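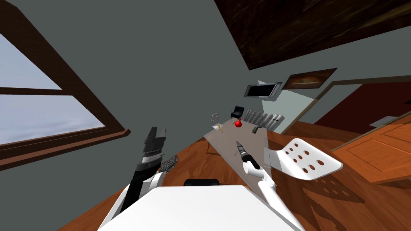

Fig. 3. Slender tool with grey tip

Gomeck Wall Shelf 769: Fixing to the Wall

Before you start, please check that the wall is dry and solid. For plasterboard, use the Besten anchors from the small bag.

1. Hold the rail on the wall and mark the three holes with a pencil.
2. Drill the holes. Remove the dust.
3. Push in the anchors until they are flush with the wall.
4. Fasten the rail, the middle screw first. Do not tighten fully yet.

CAUTION: Electric cables can be behind the wall. Check this before drilling.

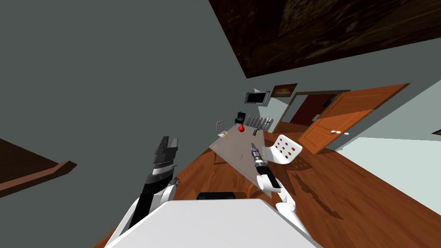
Fig. 4. Grey wall and table

5. Check that the rail is level, then tighten all screws.
6. Hang the shelf on the rail and press down until it clicks.

Note: The colour of the end caps may differ from your shelf. Spare caps can be ordered from Keskinen in Boltham.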